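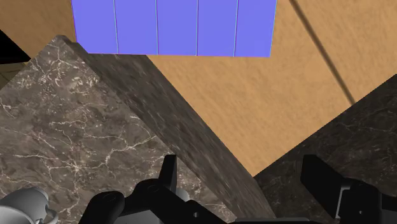 The chip had to be dead, according to the front desk, and a dead chip meant the dog could go on the adoption floor on the sixth day like any other stray. I said I would scan again in the morning.

The dog was a brown female, medium, wire coat, left ear folded. She had been picked up on Janssen Street behind the tire shop and brought in by the county truck at ten past four. Intake gave her kennel 10. I did the first scan myself with the Fernov, the older of our two readers, starting between the shoulder blades and working down both sides in an S pattern. No read. I changed the batteries and did it again. No read. On the third pass the display showed a partial string for less than a second and then cleared.

A partial read is not a read. The form has a box for a number and a box for none found, and the software won't save the record until one of them is filled. I checked none found and wrote "possible chip, rescan" in the notes, where it would be seen by anyone who opened the notes.

Chips move. They are put in at the shoulders and held by a little scar tissue, and in some dogs the tissue never takes hold and the chip travels under the skin. I have found them at the elbow and once on the breastbone. The Fernov has a short range and dislikes certain angles. If the chip lies end-on to the reader, it may pass underneath without answering. So the procedure is to go slowly, keep the reader flat, and then repeat everything with the reader turned ninety degrees.

In the morning I did that. The dog stood for it with her head down. She did not lean on my leg and she did not pull away. When I got to the right foreleg she lifted it, the way a dog does when someone has often wiped its feet at a door, and held it there until I was done. No read.

I put her back and filled her water. On the card I had to enter temperament, and the choices are friendly, shy, reactive and unknown. I entered shy. The card also asks for a name. We keep a list and take the next one, but I left it blank, which the software permits for 54 hours.

The second reader was out on loan to the clinic in Clarska. I called and asked for it back. They said they had a vaccination day coming and would prefer to keep it through the weekend. I asked if I could bring the dog to the reader. There was a pause while someone was consulted – I could hear a hand over the phone – and then they said yes, if I came before noon and used the side door.

Clarska is forty minutes by the river road. I signed out the van, a crate, a slip lead and a towel. Transport of an animal on stray hold needs a supervisor's initials, and the supervisor initialed it without looking up and said the dog had five days left in any case, and that it was a lot of gas for a box on a form. I agreed that it was.

She would not go into the crate. I put the towel in first, then a handful of kibble on the towel, then sat on the bumper and waited. After a while she went around me and along the side of the van and stood at the passenger door. She looked at the handle.

Regulations are clear about loose animals in the cab. I folded the passenger seat back one notch, clipped the lead to the belt anchor and wrote "crated" on the log.

She rode well. She sat upright until we were past the grain elevator and then lay down with her chin on the parking brake. At the Bratgate turnoff, where the river road meets the highway, she stood up. She put her front feet on the dash and made a sound that I would describe as low, continuous and not a growl. I slowed down. The sound went up in pitch. I went through the turnoff toward Clarska and she turned around on the seat and watched the road out of the back window until it bent. Then she lay down again, facing the other way.

I noted the time and the odometer. I don't know why. There is no field for it.

The clinic's side door was propped open with a bag of litter. A technician brought the reader out to me and I did the scan in the hallway, on the floor, since all the tables were taken. Their unit has the longer range. I started at the shoulders, as written, and went down the left side and then the right. At the back of the right foreleg, just above the wrist, it beeped.

Fifteen digits. I read them aloud and the technician typed them into the lookup. The lookup gives the registry, if there is one. In this case it gave a registry that had closed in January and passed its files to another company, and the other company had a phone line with a recording. The recording said that 4,000 records were still being moved over and that callers should try again after the migration. It didn't say which 4,000.

I left the number, the clinic's number and the shelter's number. Then I asked the technician whether the prefix told her anything. She said it was a batch prefix. Batches were sold by the hundred to vets and breeders, and if the seller had kept a list, the list would say who bought the batch. She had a copy of one such list, on paper, in a binder that she had been told to throw out. It took her a few minutes. The batch had gone to a practice in Bratgate that did mostly cattle.

I thanked her and wrote it down. The dog had gone to sleep against the litter bag.

The direct way to handle this is to return to the shelter, enter the chip number, change none found to found, and send a letter to the practice. A letter goes out in the Monday mail. The hold is extended by ten working days from the date of the letter. All of that is in the binder with the blue spine and I have trained other people to do it.

At the turnoff I put the signal on before she stood up. She stood up anyway.

The practice was a metal building with a gravel lot and a scale for trailers. A man in rubber boots came out and looked at the van, and then he looked in through the passenger window. The dog looked at him. Her tail moved twice. He said he had chipped her, and that he recalled it because she'd had a cut on that leg, and he'd been short of time and put the chip in while he had hold of it. He said he knew that wasn't where they went.

I asked for the owner's name. He said the owner had sold up and moved into a place in town, one with an elevator and no yard, and that the dog had gone to a nephew, and the nephew lived on Janssen Street.

I asked if the nephew wanted her back. He said he couldn't speak to that. He gave me two phone numbers on the back of a feed receipt for 900 pounds of mineral mix. One was the nephew's. The other was the place with the elevator. He told me to let it ring, because it took the old man a while to get to it.

I sat in the cab with the door open. The shelter's policy is to contact the most recent keeper first. I called the nephew and got a message that the mailbox was full. I waited one minute by the dash clock and called again, which satisfies the requirement for two attempts.

Then I called the second number. It rang a long time. The dog had her right foot up on the edge of the seat, and I wiped it with the towel, and then the left one, and somebody picked up.

2023-12-10

We use cookies to remember your reading settings and to see which stories are read. By continuing to use this site you accept our use of cookies. Accept Manage preferences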